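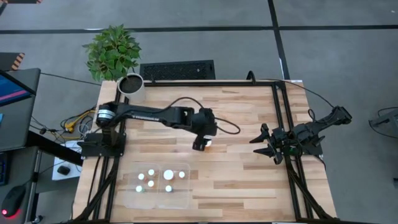 Nia Gwilliam
Home storage desk, Drornbridge

Small Things, Clear Plastic: Your Questions
Last updated 2025-05-17

Why clear trays?
You can see what's in them. I once owned a very handsome set of tins with lids, and in August I opened one and found 24 batteries I'd been buying replacements for.

One tray or two?
Two, side by side. They don't have to match. One is for things you've made up your mind about and the other is for everything else. Expect the second to fill up first.

Can I sort on the bed?
You can, until bedtime. Use a table with good light and a bit of bare surface left over.

What about pill bottles?
Stand them up, caps on, with room between them to turn each one and read the label. Amber bottles all look alike from three feet away – this is how my cousin Meinir Trevor ended up with three of the same vitamin and firm opinions about the pharmacy. Little vials go in among the bigger bottles while you sort, where they're harder to knock onto the floor.
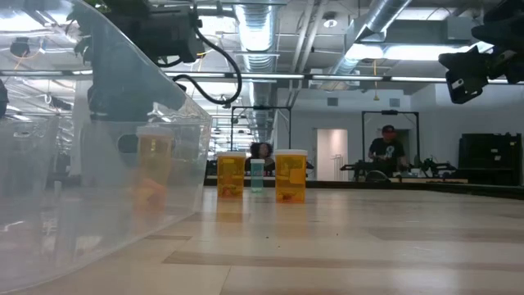
Once the labels are read, anything you're keeping goes back upright. Expired medicine goes in its own bag for a pharmacy take-back, if yours has one. Don't tip leftovers from one bottle into another to save space. You'll save an inch and lose the label.

Does a big clear bin count as organizing?
It counts as a big clear bin. Put smaller trays inside and we can talk.

Where do you keep yours?
High cupboard, latched, away from the stove and the shower. The bathroom cabinet holds dental floss and a comb.

My question isn't listed.
Write to the Drornbridge storage desk. Photos of drawers are welcome, within reason.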